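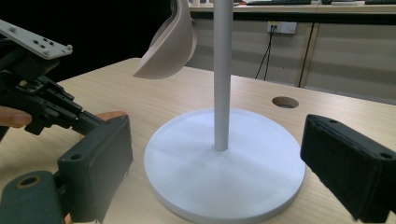

Hand-held gripper at a white stand, one of the desk tasks at the Ulix open day. Free for press use, credit Ulix.

PRESS RELEASE
17/05/2024 – for immediate use

Ulix opens its doors, 100 visitors try the grippers for themselves

Robotics firm Ulix held its first public open day at the Mavoment building this week. 100 places, all gone well before the day. Visitors came from local schools, two colleges, small manufacturers and the streets nearby.

Main draw was the desk demonstration. Visitors took hold of the same hand-held grippers our staff use, and were shown how to line up the two finger pads on either side of an object, close, lift and put down again. Harder than it looks, was the usual verdict. Each turn recorded by a camera on the tool, with the visitor's say-so, and played back on a screen at the end of the room.

Recordings like these are what Ulix uses to teach its robot arm, Adora, everyday jobs around a desk or a kitchen. Adora was running in the next room throughout the afternoon – tidying, stacking, and dropping a fair few things as well. Staff were on hand to explain what had gone wrong and why.

Ayuba Kyei, head of demonstrations at Ulix, said: "We wanted people to have a go, not stand behind a rope. A lad of nine was better at it than half my team. You pick up a gripper, you try to get it round something simple and you see straight away why this takes a robot so long to learn. We had good questions all day, some of them quite awkward, about jobs mostly, and I'm glad they were asked."

Also on the day:

Talks by the engineering team, 2 sessions, both full. Slides to go on the website once tidied up.

First showing of Nishad, the software Ulix uses to sort and check its recordings. Visitors could look up there own turn and see which parts would be kept for training and which thrown out.

A repair bench, with worn finger pads and rails to take apart. Popular with the college groups, who had to be asked to leave at closing.

70 visitors filled in a comment card. Most common request was for longer turns at the desks, next was for more chairs. Both noted. Parking was also mentioned, and will be looked at with the building owners befor the next event.

A second open day is planned for February. It will be free, booking needed, with an extra hour in the evening for people who can't come during working hours. School groups should get in touch early as the morning places went first this time. The building has step-free access and a quiet room.

ENDS

Notes to editors

Ulix makes robot arms and hand-held recording tools, and is based at Mavoment. Adora and Nishad are Ulix product names, please keep the capital letters.

Interviews with Ayuba Kyei can be set up through the Ulix press desk – mornings best. Filming of Adora by arrangement only.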